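Flakalach Residents' and Allotment Association
Minutes of the general meeting held in the Larix Room, January

The meeting opened at 7.15 pm. The chair thanked everyone for turning out on such a raw evening, and gave a particular welcome to the four new households from the Tavorent end of the lane, who we do hope will come again now they have found where the door is.

Apologies: received from five members, three of them with the same cold.

1. Minutes of the last meeting
These were read and agreed, with one correction. The hedge described as "removed" was in fact "reduced", and its owner was anxious that this should be put right in writing, so here it is put right, with our apologies.

2. Matters arising
The gate at the lower path has been rehung and now closes with one hand, to general pleasure. The noticeboard key has still not come to light. It was agreed to have a new lock fitted if it has not been found by the next meeting, and would everyone please have one more look in their coat pockets and kitchen drawers.

3. Money
The balance in the account stands at £1587. Since the last meeting we have taken in £206 from the autumn plant sale, which was a splendid result considering the rain, and paid out £121 for the repair to the standpipe. There was a long and good-natured talk about whether to put plot rents up. Several of the longer-standing members felt that they had been kept the same for a good many years and a small rise would be fair, while others pointed out that the half plots are mostly taken by people just starting out, and we would be sorry to lose them. It was agreed in the end to leave the rents alone this year and look at the matter again in the autumn.

4. The shared supper
Everybody who came to the last one seems to have enjoyed it, and the soup was spoken of very fondly indeed. The next will be held in March, again in the Larix Room, with the doors open from 6 pm. Members are asked to bring a dish to share, and to put a little card beside it saying what is in it, as two or three of our number have to be careful about nuts. Fruit and raw vegetables are always welcome and always go first.
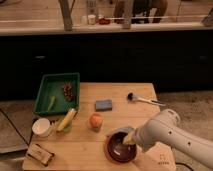
It was suggested that we might eat at 6.30 this time instead of 7, so that families with small children can stay for the pudding, and this was agreed without a vote. Tea towels ran short last time, so please bring one, with your name on it if you would like to see it again.

5. Crockery
The association's cupboard was turned out in the autumn and a good deal of chipped china has gone. We are now rather low on bowls, and would be grateful for any that members can spare. They need not match. Large ones for salads are wanted as well as ordinary ones for soup, and they can be left on the bottom shelf by the sink.

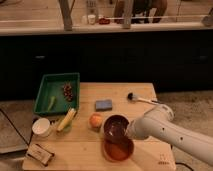
Two bowls, one dark brown and one orange-brown.

6. Water
The second water butt by the Simon Path leaks at the tap. A new tap will be bought and fitted before the growing season starts in earnest. A member asked whether we could afford a third butt with a capacity of 2000 litres, and there was a good deal of warm support for this, although no one could quite say where it would stand. Prices and a sketch will be brought to the next meeting.

7. Any other business
A request was made for dogs to be kept on leads near the bean rows. A member has spare raspberry canes to give away, to be collected from beside the shed. Thanks were given to all who helped clear the ditch in November, a cold and muddy job, cheerfully done.

The meeting closed at 8.50 pm, and most of us stayed on for a cup of tea. The next meeting will be in April at 7.15 pm, in the same room.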